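Changes to the Mumside allotment waiting list

From May, the waiting list for plots at Mumside will be run in a different way. The list now stands at 138 names, and some of those people have been on it long enough to have moved house twice. We wrote to everyone in the winter to ask if they still wanted a plot, and 60 wrote back to say yes. Those who did not reply will get one more letter before their names come off.

The main change is to plot size. When a full plot comes free it will be split in two, unless the next person on the list asks for the whole thing and can show they have worked a plot before. Half plots at the Munro Road end have done well. Most are dug over by the first spring, and fewer are handed back. 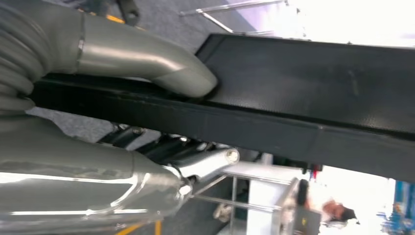
Rents stay as they are for this year. The water charge goes up a little to pay for the new pipe along the lower path, which is now in and has a tap at each end. Please turn the taps off fully – the one by the compost bays has been left dripping several times. Hoses may be used for filling butts and tanks, but they can't be left running on beds.

The fund for the new fence has reached $1,118. Bemamer has given us a price for the north side only, and we are waiting for a second price from Loleo before we go ahead. Until then, keep the bottom gate on the chain, as deer got in through there last fall and ate most of the chard. 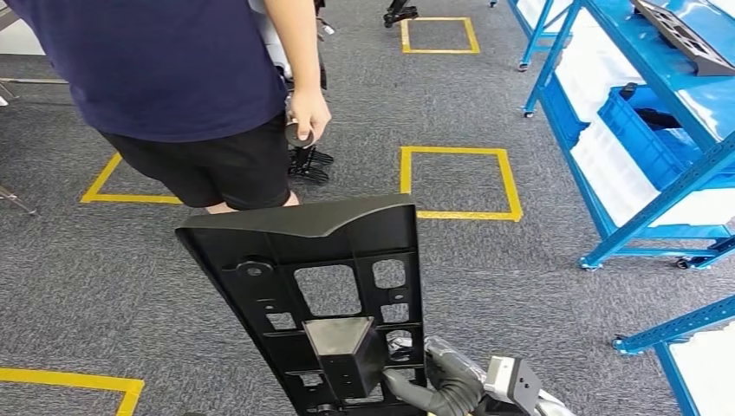
Jenő Fekete wrote in to ask that people who already have a full plot be left alone, and that any split happen only when a plot is given up. That is how the rule is written. Ákos Takács would like half-plot holders to be allowed a shared shed on the line between them, and this will be talked over at the next site meeting.

Seed potato orders are ready to pick up from the hut. Bring your own bags.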